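Tablero Lenen, segunda vida

Ref. 117. Madera clara, veta fina y recta, de un beige cremoso que en el catálogo llaman «arena» y en casa de mi suegra «color tablero». Sirve de mesa de trabajo, de escritorio o de sitio donde dejar las llaves hasta septiembre.

Se vende con sus marcas: una muesca larga e irregular que sigue más o menos la veta y, al lado, un roce más claro y discreto. El precio ya las tiene en cuenta; el regateo, también.

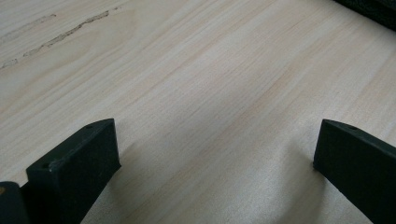
Precio y entrega

139 € con IVA. Patas Platport aparte, en juegos de 5 (la quinta es de repuesto, ya nos lo agradecerá). Recogida en el almacén de Irirdale o envío en 7 días laborables.

Las muescas no dan derecho a devolución. Un cambio de opinión, sí. Consultas: Selim Tatlı, por las mañanas y con café.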